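Contrôle du stand avant ouverture - salon Clomalgate, pavillon des exportateurs

J'ai refait la liste de l'an dernier en gardant les points qui nous avaient coûté du temps, et j'ai ajouté mes remarques au fur et à mesure. Tour commencé à 7 h 15 avec Stella Athumani, café à la main (oui, je sais, pas dans les allées).

1. Extincteurs : OK. Les étiquettes sont à jour jusqu'en septembre. Celui du côté Berko était caché derrière un kakémono, je l'ai fait dégager tout de suite.

2. Issues de secours : OK pour la porte nord. À la porte sud, des cartons de catalogues jusqu'à mi-hauteur ! Wekesa Lukumay a promis de les enlever avant 8 h, je repasse.

3. Allées : à revoir. Il manque 22 cm de largeur devant le comptoir de la délégation Dinsa. On recule la table basse et c'est réglé.

4. Électricité : OK, sauf une multiprise branchée sur une autre multiprise chez Zerkau. Débranchée devant eux, ils l'ont bien pris. Pour la machine à café, ligne séparée obligatoire, ses 2 000 W ne vont pas sur le circuit des écrans.

5. Câbles au sol : presque OK. Il reste 5 mètres à scotcher derrière la salle de rendez-vous.

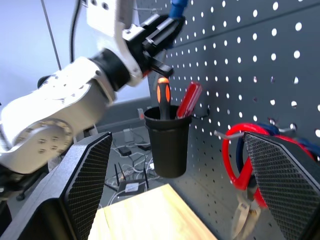

Qui décide de fermer l'accès quand il y a trop de monde à la réception du soir ?
Le responsable du pavillon, donc Shabani Lyimo, et Pendo Urio quand il est en réunion. La limite est de 700 personnes, personnel et traiteur compris.

6. Comptage à l'entrée : à faire. Les deux compteurs manuels sont dans mon tiroir, je les donne à l'accueil à midi.

7. Traiteur : OK pour les réchauds, posés sur des plateaux stables. Par contre les nappes descendent trop bas, je les veux remontées d'une bonne main - l'an dernier quelqu'un s'est pris les pieds dedans pendant le discours.

8. Estrade : non conforme. La marche de gauche bouge. Jamshid Jafarzadeh cherche des vis plus longues, en attendant on monte par la droite.

9. Trousse de secours : complète, mais il n'y a plus de pansements larges. J'en rachète à la pharmacie du hall.

Deuxième passage à 16 h, surtout pour les points 2, 3 et 8. Si vous déplacez un meuble entre-temps, un petit message, merci !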